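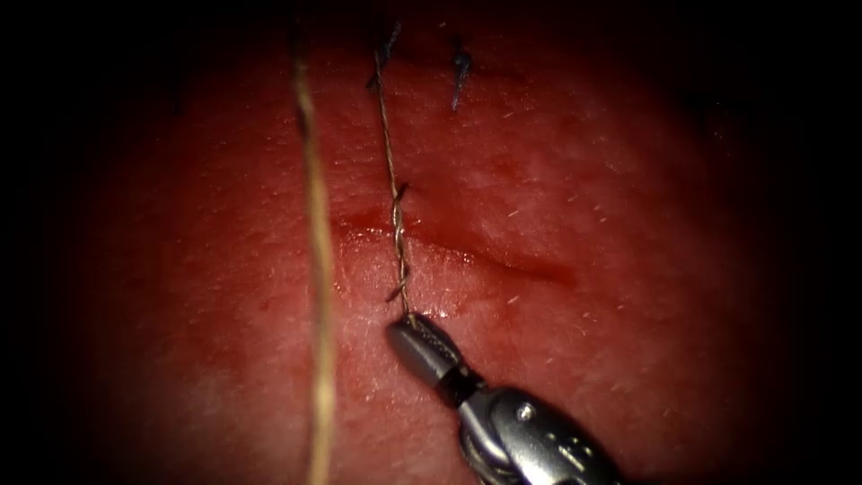 봉합 연습실에 자동 봉합이 들어오면 사람이 할 일은 줄어드는가?

바늘을 넣고 빼는 시간은 줄었고, 그 앞뒤의 준비와 확인에 드는 시간은 늘었다. 우리 팀의 경우 하루 전체로 보면 비슷하다.

2018년 12월 14일. 올해 안에 한 번은 정리해 두려고 쓴다. 4월에 새 모듈을 들여온 뒤로 메모만 쌓이고 글은 못 썼다.

나는 Astholm 교육센터의 봉합 연습실에서 일한다. 수술실에서 기구를 건네는 일을 하다가 이쪽으로 옮겼고, 지금은 연습대 준비와 기구 점검, 기록 정리를 맡고 있다. 연습실의 로봇은 Drostau라고 부른다. 콘솔에 앉은 사람이 손을 움직이면 기구가 따라 움직이는 방식은 예전과 같다. 4월에 추가된 것은 Sarovgate라는 모듈이다. 시작점과 끝점을 정해 주면 바늘 통과와 실 당기기를 이어서 하고, 매듭 앞에서 멈춘다. 매듭은 사람이 이어받을 수도 있고 모듈에 계속 맡길 수도 있다.

## 예전 순서

전에는 한 자리에 두 사람이 붙었다. 한 명은 콘솔, 한 명은 연습대 옆이다. 옆에 있는 사람이 실 길이를 맞춰 자르고, 바늘을 물려 주고, 엉킨 실을 풀고, 피나 물기를 닦았다. 콘솔에 앉은 사람은 화면만 보기 때문에 말이 많이 오갔다. "조금 더 당길게요", "왼쪽 꼬리 짧아요" 같은 말이다.

하루가 끝나면 옆에 있던 사람이 손으로 기록지를 썼다. 몇 번째 땀에서 실이 풀렸는지, 어디서 다시 잡았는지, 기구를 바꿨는지. 기록지는 글씨 때문에 나중에 못 읽는 줄이 꼭 있었다. 내 글씨도 그중 하나다.

## 지금 순서

지금은 콘솔에 한 명이 앉고, 옆에서 보는 사람이 두 자리를 같이 맡는다. 기록은 모듈이 자동으로 남긴다. 실을 당긴 힘, 멈춘 위치, 사람이 개입한 시점이 줄로 찍혀 나온다. 올해 모듈이 남긴 봉합 기록은 910건이다. 그중 600건은 사람이 한 번 이상 손을 댔다.

이 숫자를 두고 말이 좀 있었다. 위에서는 개입이 너무 많다고 했고, 연습실에서는 그 정도면 정상이라고 했다. 나는 숫자를 나눠서 봐야 한다고 생각한다. 개입이라고 해도 종류가 다르다. 모듈이 멈추고 확인을 요청해서 버튼만 누른 경우도 개입으로 잡힌다. 실이 기구 마디에 걸려서 급히 세운 경우도 똑같이 개입이다. 로그에는 같은 글자로 찍힌다. 그래서 여름부터 내가 따로 구분 칸을 만들어서 손으로 채우고 있다. 자동 기록이 생겼는데 수기 칸이 다시 생긴 셈이라 처음에는 좀 귀찮았다.

가장 많이 하는 일은 실을 보는 것이다. 꼬인 실을 기구 끝으로 물고 팽팽하게 당길 때, 화면에서는 다 잘된 것처럼 보인다. 문제는 그 옆이다. 다른 실이 절개선 가까이 늘어져 있으면 다음 동작에서 같이 딸려 올 수 있다. 맨 위 사진에도 왼쪽에 굵은 황갈색 실이 하나 지나간다. 초점이 꼬인 실 쪽에 맞아 있어서 그 실은 흐릿하다. 콘솔에 오래 앉아 있으면 선명한 쪽만 보게 된다. 옆 사람이 하는 일의 절반은 흐릿한 쪽을 봐 주는 것이라고 나는 새로 온 사람에게 설명한다.

자른 실 꼬리도 마찬가지다. 길이를 얼마로 남길지는 모듈에 값으로 넣게 되어 있다. 값대로 자르기는 하는데, 표면이 평평하지 않으면 눈으로 봤을 때 짧아 보이기도 하고 길어 보이기도 한다. 사람은 보면서 조금씩 봐주는데 모듈은 그런 게 없다. 이 점은 좋다고 하는 사람과 싫다고 하는 사람이 반반이다. 나는 좋다는 쪽이다. 다음 사람이 이어받을 때 예측이 된다.

## 사람들

모듈이 들어온다고 했을 때 제일 걱정한 쪽은 연습대 옆에서 일하던 사람들이었다. 두 자리를 한 명이 본다는 말은 결국 인원 이야기이기 때문이다. 실제로 한 명이 세척실로 옮겼다. 본인이 희망한 것으로 되어 있고, 나도 그렇게 들었다. 다만 자리가 그대로였어도 희망했을지는 모르겠다. 가끔 점심을 같이 먹는데 일은 그쪽이 더 규칙적이라고 한다.

콘솔 쪽은 다른 걱정을 했다. 손이 굳는다는 것이다. 교육 책임자인 Borghild Boström이 처음부터 이 이야기를 했다. 연습생이 모듈부터 배우면 실을 당길 때 어느 정도에서 조직이 찢어지는지를 모르게 된다고 했다. 이 기구는 손끝으로 힘이 거의 안 느껴지니까 표면이 들리는 모양을 눈으로 보고 짐작해야 한다. 그 짐작은 해 봐야 생긴다. 그래서 우리 연습실은 처음 38시간은 모듈을 끄고 한다. 이 시간을 채우기 전에는 계정에 모듈 메뉴가 아예 뜨지 않는다.

이 규칙에 불만이 없지는 않다. 다른 센터에서 온 연습생 한 명은 어차피 자동으로 할 건데 왜 수동을 이렇게 오래 하느냐고 물었다. Borghild는 그 자리에서 모듈을 중간에 세우고 그 사람에게 이어서 해 보라고 했다. 바늘을 어느 각도에서 받아야 하는지 한참 헤맸다. 멈춘 자세가 자기가 만든 자세가 아니라서 더 그렇다. 이건 나도 해 봐서 안다. 남이 하다 만 뜨개질을 이어서 뜨는 느낌과 비슷하다.

그 뒤로 이어받기 연습이 따로 생겼다. 모듈이 하던 것을 임의의 지점에서 세우고 사람이 마무리한다. 한 번에 30분이다. 세우는 지점은 내가 정한다. 처음에는 매듭 직전에서만 세웠는데 너무 쉬워서, 요즘은 실을 끌어당기는 중간에 세운다. 연습생들은 별로 안 좋아한다.

## 내 일에서 달라진 것

아침 준비가 길어졌다. 전에는 기구를 끼우고 관절이 끝까지 꺾이는지, 물림면이 제대로 닫히는지만 보면 됐다. 지금은 거기에 카메라 위치 보정이 붙는다. 조명도 맞춰야 한다. 가운데가 너무 밝으면 젖은 자리에서 빛이 번쩍이는데, 모듈이 그걸 금속으로 잘못 읽을 때가 있다. 사람 눈에는 아무 문제가 없는 밝기라서 처음에는 원인을 못 찾았다. Zou에 있는 지원팀과 전화로 한참 이야기하고 나서 조명을 한 단계 낮췄더니 나아졌다. 대신 가장자리가 어두워졌다. 그쪽에 도구를 두지 않는 것으로 정리했다.

표면의 가는 털도 말이 나왔다. 짧고 색이 옅은 털이 빛을 받으면 실 가닥처럼 보일 때가 있다. 준비할 때 조금 더 깨끗하게 정리하자는 의견이 있었고, 그대로 두자는 의견도 있었다. 아직 정하지 않았다. 나는 그대로 두는 편이 낫다고 본다. 너무 깨끗한 표면에서만 잘되는 것은 연습실 밖에서 쓸모가 적다.

기구 소모는 기대만큼 줄지 않았다. 물림면이 닳는 속도는 비슷하고, 실은 오히려 더 쓴다. 모듈은 여유 길이를 넉넉하게 잡는다. 구매 담당이 이걸로 두 번 물어봤다. 여유 길이를 줄이면 마지막 땀에서 잡을 실이 부족해지니 당분간은 지금 값으로 간다고 답했다.

줄어든 것도 적어 둔다. 목이 덜 아프다. 옆에서 몸을 숙이고 실을 잡아 주던 시간이 빠졌다. 오후에 기록지를 옮겨 적던 일도 없어졌다. 그 시간에 로그를 읽는데, 앉아서 하는 일이니 몸은 편하다. 눈은 더 피곤하다.

말도 줄었다. 이건 좋은지 나쁜지 모르겠다. 전에는 콘솔과 연습대 사이에 계속 말이 오갔고, 새로 온 사람은 그 말을 들으면서 배웠다. 모듈이 움직이는 동안에는 둘 다 조용히 화면을 본다. 옆에서 보면 아무 일도 안 하는 것 같지만 그때가 제일 신경이 쓰인다. 그래서 요즘은 일부러 소리 내서 말하게 한다. 지금 무엇을 보고 있는지, 다음에 어디서 멈출 것 같은지. 처음에는 다들 어색해했고 지금도 안 하는 사람이 있다.

## 내년

내년에는 한 사람이 세 자리를 보는 안이 올라와 있다. 나는 반대 의견을 냈다. 두 자리까지는 고개를 돌리면 된다. 세 자리는 몸을 돌려야 하고, 몸을 돌린 동안 한 화면은 못 본다. 이유는 그게 전부고 의견서에도 그렇게 썼다. 답은 아직 못 받았다.

구분 칸은 로그에 정식으로 넣어 달라고 요청했다. 확인 버튼, 이어받기, 급정지, 이렇게 나뉘면 내가 손으로 채울 일이 없어지고 위에서도 숫자를 덜 오해할 것 같다. 지원팀에서는 다음 갱신 때 검토한다고 했다. 그때까지는 계속 손으로 적는다. 이번 달 칸은 아직 반도 못 채웠다.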